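**MEDIA RELEASE**
**Bakcombe Shire Council**
**For immediate use**

# Council retires 596 clauses, some of which had been enforced

Bakcombe Shire Council has voted to replace its entire collection of local laws with a single document that a person could read over lunch, provided it was a long lunch.

The Consolidated Local Law was adopted at the January ordinary meeting. It takes the place of eleven separate local laws and two sets of by-laws inherited from the former Borough of Jultthorpe at amalgamation. Between them they ran to 596 clauses. The new one has 219.

It comes into force once notice has been published in the gazette. Until then the old laws still apply, including the one about leading a bull along Station Street without a second adult.

"People have asked me which of the old clauses I'll miss," said Bakcombe mayor Zanele Xaba. "I won't miss any of them. I've been on council for nine years and I was still being introduced to new ones last winter."

## What changes for residents

Most people will notice very little, as most people were already living as though the new law was in place.

**Footpath trading.** Cafes and shops that want tables, racks or a sandwich board on the footpath will need one permit. Until now they have needed a permit for the tables, another for the chairs under a different local law, and a letter of no objection from the Engineer, a position abolished at amalgamation. The annual fee for a footpath permit will be $200, whatever is on the footpath. A clear path must be kept along the building line so that prams, wheelchairs and people looking at their phones can get by.

**Signs for garage sales and lost pets.** No permit needed. Signs may go up three days ahead of a garage sale and should come down the day after. Lost pet signs may stay up until the pet is found or the owner decides otherwise. Council has no intention of setting a date for that.

**Burning off.** The rules for the township and the rural zone are now in the same section, on facing pages. Nothing in the local law overrides a fire danger period or a total fire ban, and residents should check before lighting anything. The old provision allowing a householder to burn "rags, feathers and other household surplus" before breakfast has gone.

**Animals.** The number of hens allowed on a residential block without a permit goes from five to eight. Roosters remain a matter for a permit and for the neighbours. Council received a good deal of correspondence on this point and thanks everybody for it, including those who enclosed recordings.

**Skips and shipping containers.** A skip on the road or nature strip needs a permit for as long as it is there. A shipping container on private land can stay for up to six months while building work is going on. After that it is treated as a structure and the planning people will want a word.

**Camping on council land.** Still not allowed outside signed areas, but officers must now offer a first warning and information about housing services before doing anything else. This was common practice in the shire. It is now written down.

## What does not change

Fines for dumping rubbish stay where they are. So does the requirement to keep a vacant block from becoming a fire hazard, and the ban on riding a horse through the cemetery.

The new local law does not alter rates, the planning scheme or parking restrictions, though all three came up at every public session and at some length. Parking in Ríos Street is the subject of a separate review. Council is aware of Ríos Street.

## How we got here

The review began when a resident applied for permission to hold a sausage sizzle outside the Jultthorpe hardware shop and was told, correctly, that she would need approval under three local laws, two of which disagreed about where the barbecue had to stand. One required it to be against the wall. The other said it couldn't be near a wall. The sizzle went ahead in her driveway.

Council then asked its governance manager, Rosaura Cabrera, to find out how many other provisions were in conflict. Her first report was 40 pages. Her second asked whether anybody would mind if she started again from a blank sheet.

"There was a clause that made it an offence to breach a clause that had been repealed," Ms Cabrera said. "There was a definition of 'vehicle' that took in wheelbarrows, and another one that left out trucks. I don't think anyone had done anything wrong. Each council had fixed the problem in front of it, stapled the fix to the back and gone home."

Work on the draft took a little over two years. Council staff wrote it themselves with legal review from outside, and an online comment tool was supplied by Foltadeo so that residents could leave remarks beside individual clauses. The tool let people reply to one another as well. That feature was switched off after the first weekend.

By the close of the consultation period, council had received 1263 submissions. They came in online, by post, over the counter at both service centres and, in one case, as a poem. All were read. A summary of the themes and council's response to each is on the shire website, along with the poem, which appears with the writer's permission.

Changes made as a result of submissions include:

- dropping a proposed limit on the size of vegetable beds on nature strips, which would have required someone to go about measuring them
- allowing community groups to apply once a year for all their events, with the dates to be filled in later
- shortening the time council has to decide a simple permit from 28 days to ten
- adding a right of internal review, so that a refused permit is looked at again by an officer who did not refuse it the first time
- removing the word "heretofore"

A suggestion that leaf blowers be banned outright was considered and not taken up. They are covered by state noise rules, which set the hours. Several submitters have indicated that they regard the matter as unfinished.

## From the mayor

Cr Xaba said the vote was carried without dissent, after a debate that ran until 10.40 pm.

"I'd like to say we spent those hours on the great questions of local democracy," she said. "We spent most of the first one on hens. But hens are what people ring me about. If you live next to a rooster, you don't much care what's going on in the capital. You want to know what the rule is, where it's written down and who to call, and for a long time we couldn't give a straight answer to any of that.

"I'm also told there are people who liked the old laws. We've kept a bound set at the Jultthorpe library and they're welcome to visit."

## Existing permits

Permits already issued remain good until the date printed on them. Nobody needs to reapply early. Traders who hold both a table permit and a chair permit will have them rolled into one at the next renewal, and any overlap in fees will be credited against the new one.

Anyone who has been fined under a provision that is being repealed, and who has a review under way, will have that review finished under the old law. Ms Cabrera's team is writing to each of those people individually.

Local laws officers will spend the first three months mainly on information and warnings, except where there is a risk to safety or somebody has tipped a mattress into the creek.

## Finding the new law

The Consolidated Local Law can be read on the shire website or at the service centres in Bakcombe and Jultthorpe, where printed copies are free. It has an index. Staff would like it known that the index was a lot of work.

A short guide for traders and another for households will be in letterboxes with the next rates notice - not the most welcome envelope of the year, but the postage was already paid. Translated versions can be requested by phone or at either counter.

Information sessions will be held at both service centres, each with a morning and an evening time. Bookings aren't needed. Questions about parking will be written down and passed on.
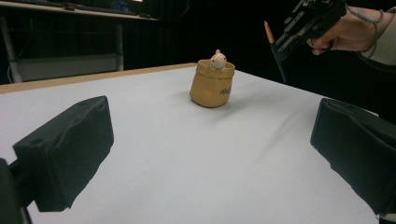

Council must look at the local law again within ten years, and has put a reminder in the calendar for five. Residents who come across a clause that doesn't make sense before then are asked to tell the governance team, giving the clause number if they can find it.

**Media contact:** Governance and Communications, Bakcombe Shire Council. Cr Xaba is available for interview most mornings. Ms Cabrera is available after she has had some leave.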